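Preneletti had released two albums in 18 months when the band stopped. "We were tired of the songs," the guitarist says. The break lasted 3 years, and no demos came out of it. 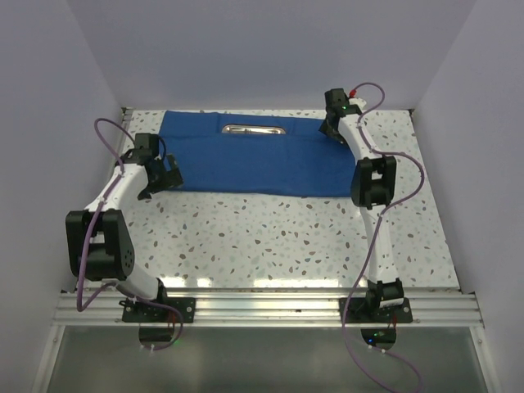
Back to Skestwood

The new record, Manico, was made at Skestwood in November. "We played it live, mostly first takes," the singer says -- the drums were done in 2 days.
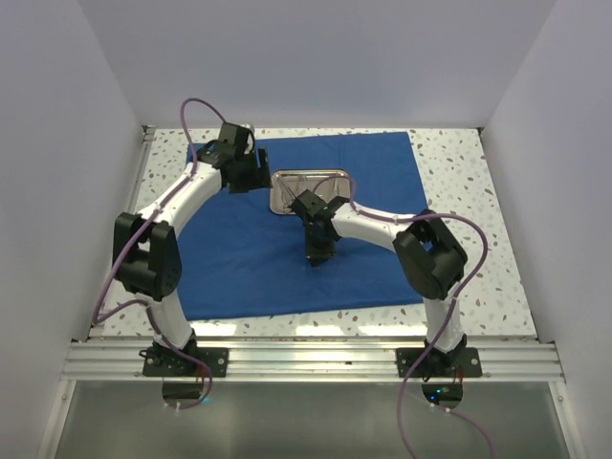
"Seok" is the quietest track and the last one written. The singer wanted percussion with no drums on it. "Think of a metal tray lying on a blue cloth," she says. "You tap it and the sound stays small." The band plans to open with it on tour.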